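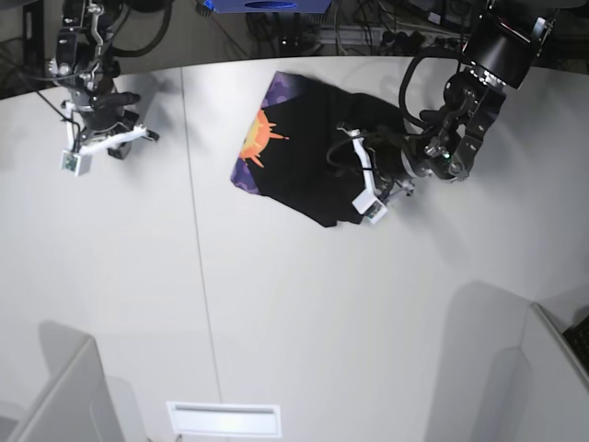 Folelden: Frequently Asked Questions

Folelden is the control and planning software used by the Dantas Institute for two-arm handling of clothing. This page answers the questions received most often from partner laboratories, students and prospective users. It was last revised on 16 May 2021 and applies to the current release. Users of earlier releases should consult the notes supplied with their copy.

General

What does Folelden do?

Folelden takes in camera images and joint readings, decides on the next motion for each arm, and sends commands to the motor controllers. It also records everything it receives and everything it sends, so that a run can be replayed later at a desk. The software is intended for research on cloth. It has been used with T-shirts, towels, pillowcases and trousers.

What are the main parts?

There are three. Nadine is the planner. Zundadgate is the message service that carries images, joint readings and commands between programs. The third part is a set of command-line tools for calibration, recording, review and export; these have no separate name and are referred to in the manual as "the tools."

Can the parts be used separately?

Zundadgate can be used by itself, and several groups do so with their own planners. Nadine depends on the message formats that Zundadgate provides and cannot at present be run without it. The review tool works on saved files alone and needs no robot.

Perception

Why does the software use wrist cameras as well as an overhead view?

The overhead view is used to find the outline of the garment and to choose where to grasp it. Once an arm moves in, it often hides the very part of the cloth it is about to take hold of. From that point the wrist view carries most of the weight. The two sources are combined in a single state estimate, and the share given to each depends on the height of the gripper above the table.

How does the software decide that a grasp has been made?

Two signals are compared. The first is the gap between the fingers as reported by the gripper motor, measured against the gap expected for a fully closed hand. The second is a score computed from the wrist image, which looks for cloth gathered between the fingertips. A grasp is reported only when both signals agree. When they disagree, Nadine opens the hand, raises the arm and tries again, up to a limit set by the user. The default limit is five attempts.

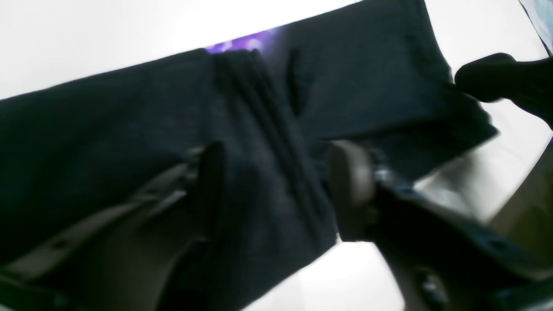 Wrist camera view of dark fabric between the gripper fingers.

Dark cloth gives poor results at our site. What should be checked?

Black and navy garments on a white table are the most common source of support requests. The automatic exposure on many small cameras responds to the bright table and leaves the cloth with very little detail, so that seams and fold lines are lost. The following steps are recommended, in this order:

1. Turn off automatic exposure on every wrist camera.
2. Run the exposure tool with a dark garment flat on the table. Accept the suggested value even if the table then appears washed out. The outline step tolerates a washed-out table well; the fold-line step does not tolerate dark cloth without texture.
3. Repeat the grasp check from the tools menu, with the garment folded once and then unfolded.

Printed graphics require separate attention. A bright print may be taken for a second garment if the color threshold is too tight. The setting "merge_inside_outline" treats any colored region enclosed by cloth as part of the same item, and it should be left on for printed T-shirts. Prints that run up to an edge of the garment are harder, and the setting will not help in every case.

Does Folelden recognize the type of garment?

It offers a guess, which the operator may confirm or change. The guess is made once, before the first motion, and is not revised during the run. Work on revising it as the cloth opens out is under way, and a first version was shown to partners in January. It will be released when the review is complete.

Control

How often are commands sent to the arms?

The default rate is 50 commands per second for each arm. Nadine itself plans far less often and hands over short segments of motion, which the controller then smooths. Sites with slower motor controllers may lower the rate in the site file. Lower rates make the joining of segments more visible as small pauses, and the segment length should be increased to match.

Are the two arms planned together or one at a time?

Together, whenever both hold cloth. If only one arm holds cloth, the other is planned separately and is required to stay clear of the space swept by the first. This arrangement is simpler than planning both arms jointly at all times, and it makes the logs a good deal easier to read. Its cost is that a free arm may wait when it could safely have moved.

How is left and right defined?

Left and right are always the robot's own. An overhead camera that looks back toward the robot from the operator's side will therefore show the left arm on the right side of the picture. Mislabeled arms account for a large part of the faulty recordings sent to us, and the tools now ask the operator to confirm the labels by moving one arm before the first recording at a new site.

What happens if a message is lost?

Zundadgate numbers every message. A single missing joint reading is filled in from its neighbors and marked as such in the log. If eight readings in a row are missing, the controller holds both arms in place and reports a fault. The operator must clear the fault by hand. There is no setting that clears it automatically, and none is planned.

Recording and data

What is kept in a recording?

Each recording holds the images from all cameras, the joint readings, the commands sent, the planner's state at every step, and the site file in force at the time. Notes typed by the operator are stored with the time at which they were entered. Recordings can be large, and a site should decide on its storage arrangements before collecting any quantity of them.

Does recording begin when the folding task begins?

No. It begins when the cameras start. A recording may therefore include frames in which a wrist camera faces the floor, the cabling or a person near the equipment. These frames are kept in the raw file and are marked "off task" by the review tool, which looks for the table surface in each view. Off-task frames are left out of exports by default.

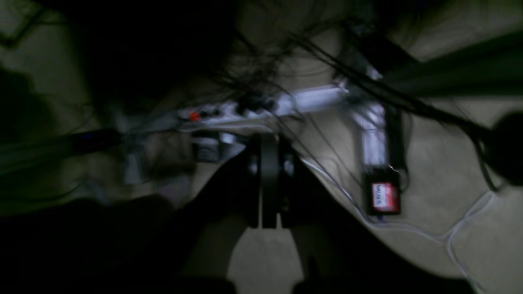

Albertina Pinheiro has written to ask that off-task frames be left out of the raw file as well, on the grounds that they add to storage and that every one of them must be checked before data can be shared with another site. She adds that her own group deletes them with a short script and has never needed one back.

The Institute has considered this request and will keep the present default. Off-task frames have been useful in tracing faults in camera timing, and a raw file with gaps cannot be compared directly with the joint log. A "trim" option has nevertheless been added to the review tool for sites that prefer the smaller file. Trimming cannot be undone, and the tool asks for confirmation before it proceeds. Sites remain responsible for obtaining consent from any person who may appear in a recording.

Is a sample set available?

Yes. The sample set holds 773 recordings of short-sleeved shirts and can be requested through the contact form. It includes failed attempts as well as complete folds -- users who need complete folds alone may filter on the "outcome" field. The set may be used for teaching and research without charge. It may not be passed on to third parties.

Planning

How does Nadine choose the order of folds?

The order comes from a fold plan, a plain text file that lists the folds for each garment type. A plan names parts of the garment, such as "left sleeve" or "hem," and leaves the exact grasp points to be found when the garment is in view. Before any fold is attempted, the planner compares the present outline with a flat template and lists the regions that do not match. 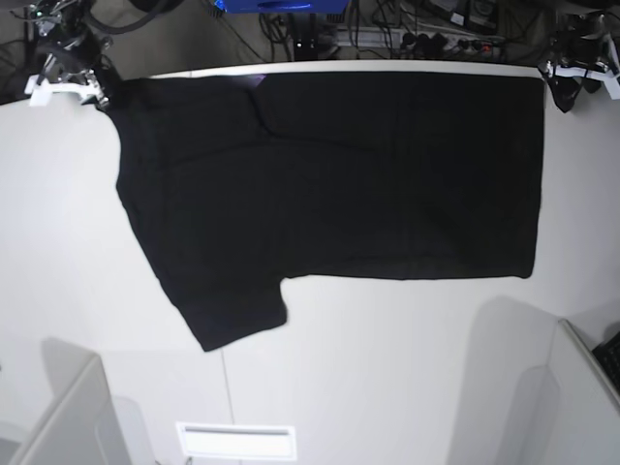
If the mismatch is small, Nadine goes straight to the first fold. If it is larger, a flattening stage is added, in which one arm holds a corner or the collar while the other draws the nearest loose region outward. The stage is repeated until the outline falls within tolerance or the attempt limit is reached. Tolerance is set per garment type, and the values supplied for T-shirts are deliberately generous at the sleeves, where a strict value leads to many small corrections with little effect on the finished fold.

Can a fold plan be written by hand?

It can, and most are. The manual contains a full description of the format. New plans should be run first in the replay tool, which will reject a plan that names a part unknown to the garment template. The replay tool does not model the behavior of cloth and cannot show whether a fold will hold.

Can the operator step in during a run?

The operator may pause at any time from the keyboard. While paused, the garment may be moved by hand once the arms are reported as held. Nadine treats the garment as new when the run resumes and begins again from the outline step -- folds already made are kept in the log but are not assumed to be still in place.

Support

How should a fault be reported?

Please use the contact form and attach the recording, or the section of it that shows the fault. Reports without a recording can seldom be acted upon. The site file should be included if it has been edited by hand since the last calibration. Replies are sent in the order in which reports are received.

This website uses cookies to remember your preferences and to measure visits. By continuing to use this site you agree to our use of cookies. Accept | Manage settings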